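In defence of the long lunch

When I came to Ristby, I was surprised by how people eat at midday. I had my first job in an office with 18 people, and at twelve o'clock most of them took a sandwich from a bag and ate it in front of the screen. Some of them did not stop typing. I come from a family where lunch was the middle of the day in every meaning of the word, and I thought at first that there was an emergency.

There was no emergency. It was only February, and everyone was busy, as they were also in the spring and after it.

I want to argue for the long lunch, and I know that this is not a fashionable position. People tell me that a short break lets them go home earlier. For parents of small children this is a serious reason and I respect it. But I have looked at my colleagues, and many of them who ate in 11 minutes were still at their desks at six. The time they saved went back to the work.

My friend Wissam Matar, who kept a small print shop in Brunska, closed his door every day from half past twelve until two. He lost customers because of it, he admits this. He also says that in those years he knew what was happening with each person who worked for him. Who was moving house, whose mother was ill, who was tired of the big machine and wanted to learn the accounts. He never had to arrange a meeting to learn such things. They came out with the soup.

The company Orker, where I work now, pays for a yearly day of what they call team building. Last year there were 94 of us in a hall, and we had to make a bridge of paper. I do not say it was bad. But I believe that the same money, given to a proper kitchen and one long table, would do more for us.

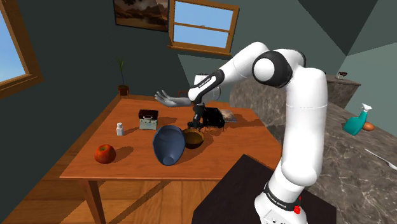

A table asks very little from people. You sit, you pass the bread, and if you have nothing to say you can chew. I am a shy person and I was new in the language, and a meal was the only place where my silence did not look strange. In a meeting I was the woman who did not speak. At lunch I was just someone with a full mouth.

Of course there is the question of cost. A canteen is expensive, and my neighbour Mireille Hijazi, who cooked for almost 200 children at the school in Mulder, laughs when I talk as if food appears by itself. She is right. Somebody must peel and wash and carry, and this person should also have a long lunch, at another hour perhaps. I have not solved this part.

Still, I would like to begin with something small. Our office could agree that between half past twelve and half past one there are no calls. Those who want to eat quickly can eat quickly and go for a walk. The others can sit down - with a plate, if possible, and not with the lid of a box.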